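FOR IMMEDIATE RELEASE
February 25, 2021

Fomard to Open Its Doors, and Its Tool Wall, to Clitbridge

CLITBRIDGE: Fomard, which has made hand tools in the same brick building since 1963, will hold a public open day in May. Visitors will be invited to watch a two-armed robot put away a screwdriver. The company is aware that many households would settle for a person who could do this.

The demonstration is the work of Fomard's automation shop and goes by the name Drakos. It concerns a pegboard, a bench and the ordinary contents of a workshop wall: pliers, scissors, tape, a utility knife. The robot is asked to take a tool in its gripper, carry it to the board and leave it there. Then it is asked to do so again, for as long as the audience can stand it.

A preview was held at the Clitbridge works this month for local schools and trade customers. Guests stood behind a painted line and were issued safety glasses and a modest amount of coffee.

Screwdrivers take up the larger part of the program. A gripper that holds the handle too high tends to swing the shaft on the way to the board, and one that holds it too low has little room to let go. The shop's preference is for the narrow end of the handle, a view it reached after 540 attempts and will explain at length to anyone who stands still.

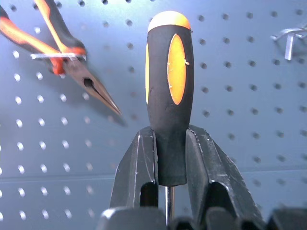
Faster would have been nice, one preview guest remarked afterward, adding that a morning spent watching a machine think about a screwdriver had at least been restful, and that the apprentices at Varkden could use a look at it.

Fomard accepts the point about speed. Drakos currently needs about 76 seconds to return one tool, a figure the company hopes to improve by May and has declined to compare with that of a motivated ten-year-old. Such a comparison will nonetheless be possible on the day, as a second pegboard is to be set up at child height.

Varkden, the neighboring packaging firm, will lend its loading yard for parking and has asked that drivers leave the fire lane clear. It asked the same thing last time.

The bench itself will be shown as the shop uses it, with both arms working over one tabletop and the tools hung within reach. Staff will stop the robot between runs to answer questions. Questions about whether it can be taught to do laundry will be answered once, at the start.

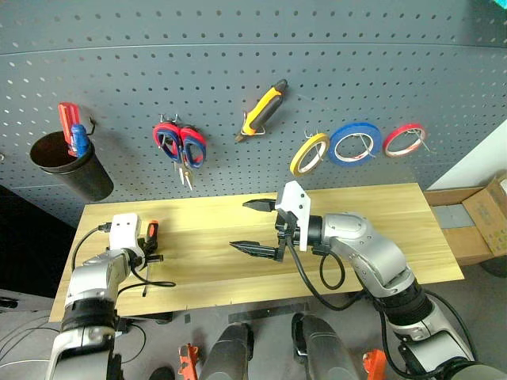 Drakos at the bench in Clitbridge, screwdriver in the left gripper. Photo: Fomard.

Admission is free. Each session has room for 68 visitors, and places must be reserved through the front office. Children are welcome with an adult. Closed shoes are required on the shop floor, and visitors' own tools should stay at home, however untidy the drawer they live in.

Session times will be posted at the Clitbridge gate and on the Fomard website. Press wishing to film the robot should contact the front office in advance and bring a spare battery.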